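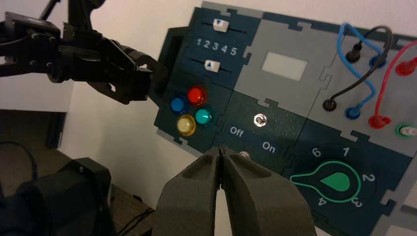 Damilola Nnaji comentaba que al principio pensó que lo difícil sería programar los brazos, y que el cuatrimestre se le fue en aprender a mover un deslizador sin pasarse de número. Varios compañeros dijeron algo parecido en la puesta en común.

Galería del club de robótica Tandlow
Manipulación con dos brazos: trabajo con la caja de tareas
Publicado el 2025-08-12

El grupo de manipulación del club empezó en enero con una idea sencilla: dejar de recoger cubos de colores y pasar a mandos como los que lleva cualquier aparato. Botones, interruptores, deslizadores, un selector giratorio y cables que se enchufan. Todo está reunido en una caja modular que se puede poner delante de los brazos y volver a colocar para la prueba siguiente.

El trabajo prepara la prueba por parejas del encuentro Ciltlow, en la que cada equipo recibe una secuencia escrita y tiene 10 minutos para ejecutarla. Los dos brazos se manejan a distancia y las maniobras quedan grabadas. Con esas grabaciones, la segunda mitad del grupo entrena el programa que después intenta repetirlas sin nadie a los mandos. Hasta el cierre de esta página hay 1.103 maniobras guardadas, de las que 282 son de deslizadores, la parte que más se ha resistido.

Las fotos están tomadas en el puesto de trabajo. Dos son de la cámara de muñeca y la otra es la vista desde arriba.

Cámara de muñeca, panel completo
En la primera foto se reconocen casi todos los mandos de la prueba: los deslizadores, los botones de colores, el interruptor Off/On, el selector con números y los cables. La pinza de esta cámara tiene los dedos juntos; el otro brazo entra por la izquierda.

Deslizadores
Son dos tiradores blancos con una escala del 1 al 5 entre ambos. El triángulo azul de cada uno señala hacia los números. La orden llega escrita en la forma «superior a 2, inferior a 4», y el jurado da por válida la posición si la punta del triángulo queda sobre la cifra. Al acercar la cámara se ve también la unión de las piezas del panel, con encajes de rompecabezas.

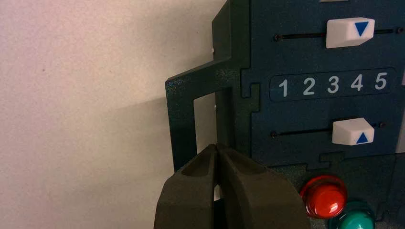 Vista general del puesto
La mesa y las paredes son blancas. Con el fondo anterior, de color parecido al de la caja, las grabaciones salían oscuras y hubo que repetir una parte. En esta foto los dos brazos bajan sobre la caja: el izquierdo, junto a los tiradores blancos, y el derecho, cerca de los cables y de la rotulación gris del módulo central. El asa está en el extremo derecho.
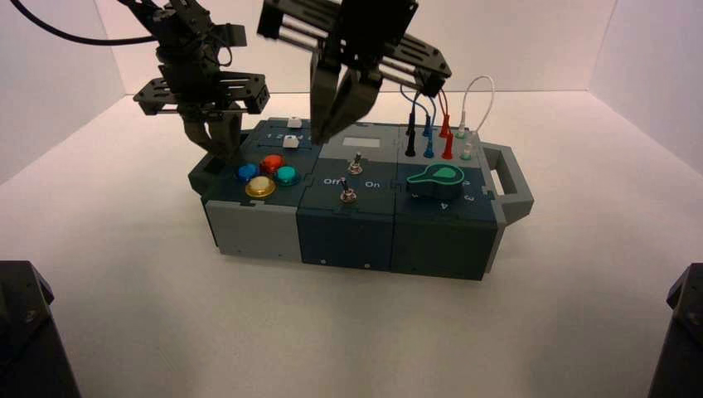 Cuaderno Tandlow, n.º 4, pág. 10

Notas de las sesiones

Reparto de trabajo. Cada pareja tiene un piloto por brazo. La pareja Okafor (los equipos llevan el nombre que eligieron en el sorteo de enero) probó a que una sola persona llevara los dos brazos y lo dejó tras unas cuantas sesiones. La coordinación mejoró cuando acordaron que el brazo que no actúa se retira antes de que el otro empiece.

Botones. Se pulsan con los dedos de la pinza cerrados. El orden de los colores cambia en cada tanda para que el programa no aprenda una secuencia fija. Se da por mala la maniobra si se toca un botón que no estaba en la lista.

Interruptores. El movimiento es corto y la palanca es pequeña. Hay dos maneras en uso dentro del club: empujar la palanca con un dedo o sujetarla con los dos y girar la muñeca. La primera es más rápida. La segunda falla menos cuando la caja ha quedado un poco girada respecto a la marca de la mesa.

Selector. Pendiente de mejorar. El mando verde se agarra bien por la parte ancha, pero al girarlo la muñeca llega al final de su recorrido y hay que soltar y volver a agarrar. Jindgate, el otro equipo inscrito, empieza el giro con la muñeca ya rotada en sentido contrario. Se va a probar lo mismo en las próximas sesiones.

Cables. Es la tarea con más pasos: extraer la clavija, trasladarla y encajarla en otra toma. Los cables tiran de la clavija y la inclinan. Por ahora solo se graban extracciones y algún cambio entre tomas vecinas. Las clavijas se nombran por su color en la hoja de órdenes.

Registro de datos. Cada maniobra lleva el nombre de la pareja, el mando y la posición inicial de la caja. Las maniobras fallidas también se guardan, en carpeta aparte. Quien borre una tiene que anotarlo en el cuaderno, con la causa.

Antes de encender los brazos
Comprobar que el cable de cada brazo no queda debajo de la caja.
Colocar la caja sobre la marca y anotar si se ha girado.
Mirar la imagen de las cámaras y limpiar las lentes.
Mover cada pinza una vez, en vacío, de abierta a cerrada.
Avisar en voz alta.

Próximas sesiones
Siguen los deslizadores y se abre el turno de selector. Las parejas que aún no han grabado con cables deben apuntarse en la hoja del taller. El encuentro Ciltlow admite un suplente por equipo; los nombres se entregan junto con la ficha de inscripción.

Las grabaciones de las maniobras se pueden consultar en el ordenador del taller, en la carpeta del cuaderno n.º 4. Para pedir copia de las fotos, escribir a la dirección del club.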